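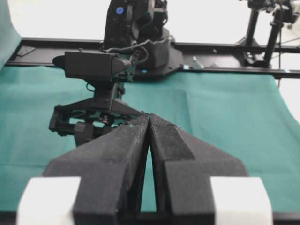

先自我介绍一下，我是Toivo Tikkanen，在Derau实验室做双臂操作，导师是Gangadharan Shenoy。这次想招几位朋友来当遥操作参与者，玩过游戏手柄的、会织毛衣的、什么都没碰过的，都欢迎！

我们在研究什么呢？简单说就是“递东西”。一只机械臂把东西交给另一只，听着很容易吧，可夹爪什么时候该松、另一边什么时候算抓稳了，这个时机特别难教。我们去年写了个方法叫Niseck，让模型只看腕部相机的画面来判断松手时机。用310条示教训练出来，交接成功率是74%，比我们原来那套固定延时的做法好不少（原来那套我都不好意思写数字）。问题是这310条几乎全是我和同事Abdelilah Ouali两个人录的，模型学了一身我俩的坏毛病，比如我总爱在交接前停一下，它现在也停，停得比我还久……

所以想看看换一批人来示教，结果会怎么变。

你要做的事：坐在操作台前，用两个手柄各控制一只机械臂，把布块、小盒子、软管之类的东西从左边递到右边，再递回来。先练20分钟，练的时候随便玩，掉了就掉了，掉下来的那些我们也要用。正式录制分两段，中间有茶和饼干，全程大概一个下午。

报名条件：年满18岁，双手活动自如，戴眼镜没关系。以前参加过我们Cabral那次实验的同学这回就先不要报了，抱歉抱歉，我们需要新手的数据。左撇子请一定在邮件里告诉我，我们特别缺左撇子！

报酬是一张购物卡，录完当场给，中途不想做了也照样给。录制只存机械臂的动作和相机画面，不录你的脸和声音，数据里用编号代替名字。知情同意书会提前发给你，有看不懂的地方尽管问。

地点在Tundus楼323室，出电梯左转走到底。时间可以商量，工作日下午都行，晚上想来的话找Abdelilah，他一般走得比我晚。

想报名就给我写封邮件，标题写“递东西”，正文告诉我你哪几天有空、惯用哪只手。报名截止到2023年3月3日，星期五。收到以后我会一封一封回，要是两天没动静，请再催我一下。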